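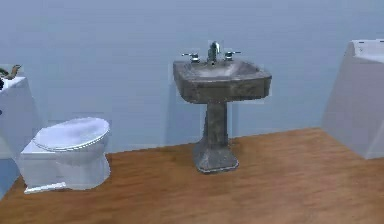
Simulated bathroom with pedestal sink, one of the rooms used in the Plernville navigation tests.

Texture swapping narrows the gap between rendered and real rooms

January | By the Plernville simulation group

Print this item | E-mail this item

The group has finished the first full set of runs on the Gratico household simulator. The question was a limited one: does changing the surface materials of a rendered home, with the floor plan and fixtures held fixed, improve a navigation policy trained only in simulation?

Each training run used 3000 episodes. In the baseline condition every object kept its default material. In the test condition, materials were drawn at random from a library of 316 at the start of each episode, so that a sink might be given a stone-like finish in one episode and plain white in the next. Object shapes, collision meshes and lighting were left alone. The policy received colour images at low resolution and no depth.

Both policies were then scored in nine held-out homes. The randomised policy reached its goal more often in all nine, and the gain was largest in bathrooms, where the baseline policy had tended to treat any pale, rounded fixture as the same landmark. Training was slower: the randomised policy needed 2000 episodes to match a success rate the baseline reached well before that. 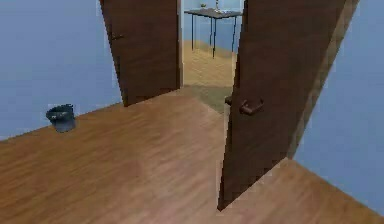

Doorways remain the main source of failure. With a door partly open, the policy has to judge the free width from a slanting view of the door leaf, and changing the wood finish does nothing to help with that. Most of the remaining collisions were with the free edge of a door. A second set of runs, now being prepared on the Pondden cluster, will vary the hinge angle as well as the material and will add a penalty for contact with any door.

The Du Plessis mapping module was switched off for all of the results given here. Scores with mapping enabled will be reported separately, as the two sets of figures should not be compared directly. The material library and the episode lists are on the group's shared drive under the January folder.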